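29th January

# Jitum zippered paddle case: fine, with a lot of hype attached

I don't get excited about bags for bags. A table tennis paddle is a piece of wood with rubber glued to it, and for years mine lived in a sock. So when people at the Hutgate hall started telling me I needed a proper case, I assumed they were repeating something they'd read on a product page.

Then I bought new rubbers, and they cost enough that the sock started to bother me. I ordered the Jitum case from Listska in December for 13 dollars. The listing had 211 reviews, most of them five stars, and most of them written by people who had owned the thing for a day. "Arrived fast, looks great." Great. Does it still close in a month?

## What the listing says

It promises "tournament-level protection," a phrase I can't make mean anything. It also says the zipper was tested for 2000 openings. By whom, and with what inside? A zipper on an empty case has an easy life. Try it with a paddle that has a fat handle and see how it feels when you go around the bottom.

It also claims to hold 2 paddles. I tried. They went in, but I had to lean on it to close it, and I didn't like the idea of rubber pressed against rubber for a whole bus ride. I'd call it a case for one paddle and ignore the rest.

## What I like

It's shaped like the thing it holds. Sounds obvious, but the square cases I looked at waste a lot of room in the corners, and people fill those corners with keys and loose balls, and then wonder why the rubber has marks on it. With this shape there's nowhere to put junk.

It's also thin, so it slides down the side of a full backpack. My old club loaner was a hard shell from Selvanayagam, a far better build, and I hated carrying it. It took up the space of a lunch box and rattled the whole way.

The fabric wipes off easily. I spilled some sports drink on it in the second week and a damp cloth took care of it.

## What I don't like

It's soft. You can bend it with one hand, and anyone who tells you it protects a paddle from a real knock is guessing. Dust, scratches, rain on the walk to the car - sure. A suitcase dropped on top of it, no.

There's no pocket for anything else. If you clean your rubbers you need a sponge, and the sponge has to go somewhere. Jitum will happily sell you a bigger case with a pocket for more money. I used a clear zippered pouch instead, and I think that's the better plan anyway, as a damp sponge shouldn't share a space with your rubber.

I also don't love black on black. Inside a dark backpack, under the lights of a gym parking lot, you find this case by feel. After a few evenings of digging I now take it out first and put it on the table before I look for anything else.

And the smell. Open the package near a window. Mine took more than a week to stop smelling like a new shower curtain, and none of those five-star reviews mention it.
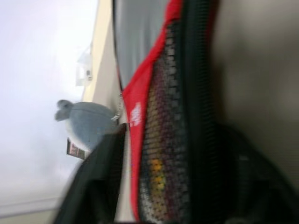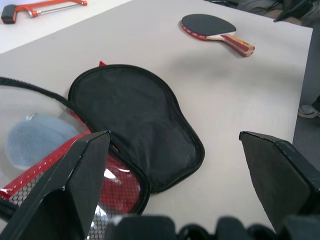

Packing matters more to me than the case does, and it's where I changed my mind a little. I used to throw everything into one compartment and fish around for it. A clear pouch fixes most of that for very little money. With the pouch flat on the gray tabletop next to the black case, the fuzzy blue-gray sponge shows right through the plastic, and I don't have to open a thing to know it's there. Mesh does a weaker version of the same job: through the strip on the backpack you get patches of yellow and orange and not much that helps you tell one item from another. So if you have 13 dollars and a paddle you paid normal money for, I'd spend part of it on a see-through pouch first and see if you still want the case.

The zipper, to be fair to it, hasn't given me trouble. It goes around the whole edge, so the case can open out flat, and I like that more than I thought I would. It makes it easy to shake out dust. It did feel stiff for the first few sessions and I wouldn't hand it to a small kid and expect it to get closed properly.

The fabric wrinkles, too. I thought that might smooth out with a paddle in it. It hasn't. If looks matter to you, the listing photos are flattering.

## Should you buy it?

If your paddle cost less than the case, no. Keep the sock. If you glued on decent rubbers this winter and you carry them in a bag with other stuff, then it's okay, and I'm going to keep using mine. Wait for a sale if you can, they seem to come up on Listska pretty often. I'd skip the "pro" version unless somebody can show me what's different besides the color of the lining.

Three stars from me. I'll change it if the zipper goes.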